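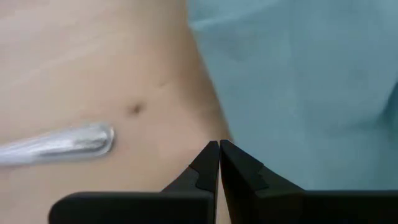

Small, dark brown, irregular round the outline.

Thread on getting a skin check when you live a long way from one. I had mine in February. Several people asked how it works, so I'm putting it all in one place.

I'm 47. I grew up in Grululum, population 800 in a good year, and apart from a few years away I've lived here the whole time. No shade at the primary school oval until I was in Year 6. You can work out the rest.

I'm not a doctor or a nurse. If you've got a spot that is new, changing, sore, itchy or bleeding, stop reading and ring someone.

We don't have a GP in town full time. One visits, and she is good, but her book fills early and a full skin check takes a long slot. She told me to ask for one by name when booking. If you turn up on a standard appointment and mention it on the way out the door, you'll be asked to come back.

I went to the Kornitz clinic instead. It was 567 km there and back. I stayed the night with my cousin and did the tyres and the bulk shop on the same trip, which is how everybody out here does medical appointments.

Things I was asked on the form: have you had one cut out before, has anyone in the family had melanoma, did you ever use a solarium, do you work outside, what medicines are you on. I didn't know the family question properly. I rang Mum from the car park and found out about an uncle.

Ask your relatives before you go. Mine had never mentioned it. It was just "he had a thing off his back".

What to wear: anything easy to get in and out of. No makeup, no fake tan, no nail polish if you can manage it. They look at nails. I hadn't known that. They also look at the soles of your feet, between the toes, behind the ears and through the part in your hair.

You strip to your underwear and you're given a sheet or a gown. You can have someone else in the room. You can also say no to any area, and it's up to you to tell them about anything in the parts they don't look at.

The actual looking is done with a dermatoscope, a lit magnifier held against the skin. There was some cold gel. It doesn't hurt. The doctor talked to herself a fair bit and I had to ask what the words meant.

My appointment ran 26 minutes. I've had haircuts that took longer.

She asked which spots I was worried about before she started. I had two. She wasn't bothered by either. She was interested in one on the back of my calf I had never seen in my life.

It was photographed and measured and I was told to come back in three months. That was the whole outcome. No drama, nothing removed. Other people will have a different day from mine and I'm not going to tell you it'll all be fine.

How I keep track at home now: same spot in the house, same light, good mirror plus a hand mirror. First of the month. I write down where a thing is in plain words, e.g. "left side, level with elbow". I take a photo with a ruler next to it. Photos without something for scale are close to useless when you compare them later.

The letters people learn are A B C D E. Asymmetry, border, colour, diameter, evolving. The doctor said evolving is the one she would most like people to act on. She also said some dangerous ones are pink or skin-coloured lumps that don't follow the list at all, so don't use it to talk yourself out of going.

Now clothing, which is what I know a bit about. I've sewn my own work shirts for years. People spend a lot of time arguing over sunscreen and then go fencing in a singlet.

Hold the cloth up to a window. If you can see the shape of your hand clearly through it, the sun's getting in too. Close weave beats open weave. An old shirt that's gone thin across the shoulders is finished as a work shirt, however much you like it.

Colour matters a bit. Darker generally does better than pale in the same cloth. I still wear pale blue half the year as I can't stand navy in the heat, so I pick a denser weave and line the yoke.

Wet and stretched cloth usually lets more through. Think of a cotton T-shirt on a kid in the dam.

Collars: cut them tall enough to stand up at the back of the neck. Sleeves: cut them long enough to reach the wrist bone with your arm out in front of you, not hanging at your side. I add four centimetres to the Sheehan pattern and it comes out right. The pattern is otherwise good. The placket instructions are hopeless, ignore them and do it your usual way.

Backs of hands are where I slip up. I've tried gloves and I take them off within the hour.
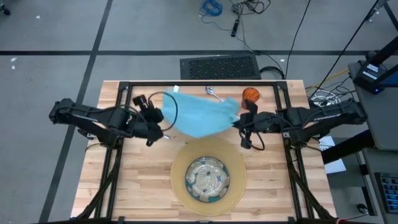
Tharun Thampi wrote underneath that his father drove trucks for most of his life and all his sunspots are on the right arm and the right side of his face, and asked whether a long sleeve is worth wearing in the cab with the window up.

Yes, I'd wear it. Windscreens tend to block more than side windows do, and side glass varies a lot from one vehicle to the next. I keep one old shirt on the passenger seat. It's ugly and it lives there.

Also for Tharun: tell your dad to mention the driving on the form. There was a line for work history on mine and I nearly wrote "office", because that's what I do now. The ten years of seasonal picking before it were more to the point.

Cost. I paid a gap and I'm not putting the figure up, it depends on where you go and what you're covered for. Ask three things when you ring: what the check costs, what a biopsy costs if they want one on the day, and who reads the biopsy. That last one can come as a separate bill.

Travel help. There are patient travel schemes in each state and the rules differ. Some need the form signed before you go. I did mine after and missed out. Ask the receptionist at your local clinic, ours knew more than the website did.

Treasa Cullinane asked about the apps where you photograph a mole and it gives you an answer. I asked the doctor the same thing. She said use your phone for keeping a record and bring the record in. She wouldn't rely on it for a yes or no.

How often? It depends on your risk, so ask at the end of the first one. I've been told yearly once the calf business is sorted. My sister was told something different and she's two years younger with the same skin.

If you're dark-skinned, you can still get skin cancer, and it can turn up on the palms, the soles or under a nail. It's often found late. Don't let anyone wave you off.

For people in Grululum: there's a list at the Workow store, on the counter by the stock feed invoices, if you want to share a car to Kornitz. Put your name and the months that suit you. Conall Noonan has room for three most trips and leaves at 5 am, so eat first.

The list has no column for what your appointment is for. You can write your name and leave it there.

Sunscreen, since it'll come up. Check the date on the tube. Don't leave it on the dash. Put on more than you think, and put it on before you go out the gate. Ears. Top of the feet if you wear thongs. The part in your hair, or a hat, and I mean a brim, a cap does nothing for your neck.

Kids' hats from the school shop run small. Go up a size.

My follow-up is in three months and I'll add to the thread then. If you've been to a different clinic out this way and it was decent, put the name in the replies, along with how long you waited to get in.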